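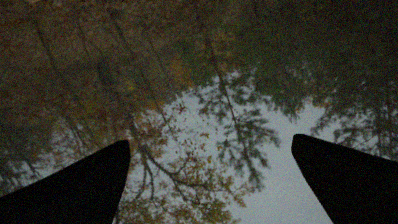 Figure 1. Simulated wrist view with an open gripper against an inverted autumn woodland background.

4.2 Background variation in the simulated wrist view

The second part of the Wevby project examined whether a grasping policy trained only in simulation would rely on the scenery behind the gripper. In the first part, carried out in April, all training episodes had used a plain grey room. The resulting policy performed well in that room and poorly in any other.

For the present work the background was replaced at the start of every episode with one drawn from the Rornon set, a group of 38 surrounding views of rooms, streets and woodland. Each view was also turned by a random angle, so that trees or buildings could appear on their side or upside down. Brightness and image noise were changed separately. In Figure 1 the fingers show only as flat black shapes, and the policy must find their outline against leaves, branches and open sky.

Two policies were trained with the same network, the same number of steps and the same starting weights. Policy A used the grey room throughout. Policy B used the varied backgrounds. Both were then tested over 800 simulated episodes in the Myklebust scene, a workshop interior which neither had met in training. An episode was counted as a success if the object was lifted and held until the time limit.

Policy B completed the task more often than Policy A and closed the gripper too early less often. Its training was slower, and in the original grey room it was slightly the weaker of the two. Most of its remaining failures came from very dark views, where the edge of a finger was lost against the background - a fault that was also noted by the Tamitz group in their report on the same simulator.

The comparison has two limits. Only one set of starting weights was used, so the size of the difference should be read with care. No trials were made on the physical arm, which was under repair for most of the term.

It is recommended that the darkest backgrounds be kept in the set and that the range of brightness be widened in small steps during training. The settings used for both policies are listed in Appendix B.

Report submitted October 2022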